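In Praise of Keeping the Packaging

My husband says I have a problem with boxes, and he is probably right. There is a closet under our stairs in Clollstead that holds almost nothing else, box inside box inside box, and every spring he stands in front of it with his hands on his hips and waits for me to feel ashamed. I never do! I would like to explain why, at some length, as I have been thinking about it since we moved my mother-in-law out of her house in Gadau last August.

She was a keeper, you see. Every lamp, every mixer, every set of glasses had its own carton folded flat behind the water heater, with the inserts tucked inside. We packed her whole kitchen in two evenings and one cup broke, and that was a cup my husband sat on. When our own turn came a few years earlier we had wrapped everything in bath towels and hoped, and I am still finding chips of a gravy boat in the linen.

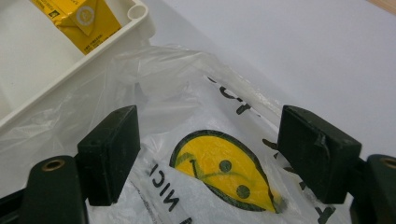 I learned to respect a good box from Minoru Hattori, who ran the repair counter at Tsuchiya, the little housewares shop where I worked through college. He could slit the tape on a delivery, lift out whatever was inside, and put the whole thing back so neatly that you would swear it had never left the factory. Young people like me tore into things. He would look at the mess on my side of the counter — a yellow carton with its flap creased, a clear plastic bag all in wrinkles — and sigh, and then very kindly show me again how the flaps wanted to go. He believed that somebody had sat down and worked out how to get that object across an ocean in one piece, and that it was bad manners to throw their work away before lunch.

I think about that person a lot, the one who worked it out. We praise the people who design chairs and teapots. I have never once heard anybody at a dinner party praise the folded cardboard collar that kept the spout on.

Now, I know the argument on the other side, and I have some sympathy for it. Space costs money. A closet full of air is a closet you can't put a vacuum cleaner in. My friends who have gone in for tidying tell me that if I haven't touched a thing in a year it should go, and they do have lovely hallways. But a box isn't like a sweater. You need it once, on the worst and busiest weekend of your decade, and on that weekend you need it very much.

The paper is worth saving too. I smooth out the big sheets on the floor and stack them under the guest bed, and they come back out for wrapping, for lining drawers, for grandchildren with paint.

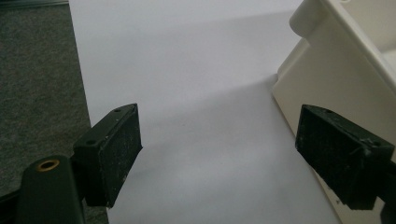
What I Would Ask of the Makers

My wishes are small. I would like a carton that opens without a knife and closes again without a degree. The kettle we bought from Guselance last winter came in one of those, and I kept opening and shutting it at the table until my tea was cold. I would like a little drawing inside the lid showing which piece goes in first, and I would like fewer kinds of foam, or better yet none.

And if you have a closet like mine, please leave it alone this spring. Go and do the garage instead.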